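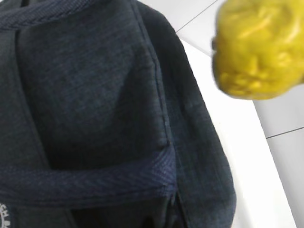
Brustthorpe, June 2, 2026

The software team at Stirnberg has put out a new version of Wiser, its grasp planner for soft and floppy things, and people who have been wrestling with bags, pouches and padded straps will be glad to hear that most of the work went into exactly those.

Older versions looked for a firm outline and got muddled when dark fabric filled the wrist camera's view, leaving very little outline to find. Wiser now reads the weave, the seams and the piping as well, and keeps guessing at where a handle runs even when only part of it is in sight. It also throws away patches smeared by motion, so a blurry bit of shiny plastic in the corner no longer drags the plan off to one side.

The team spent most of May replaying old recordings through the new code, over 2,000 of them to begin with. After the ones with missing joint data were set aside, 1,512 remained, and the planner settled on a grasp in 1,509. The other three are still being looked at, and the team would be very happy to hear from anyone with similar trouble.

Planning now takes 40 milliseconds on the usual lab computer. The update also works with Sikora, the company's replay viewer, though saved layouts will need to be loaded again the first time you open it.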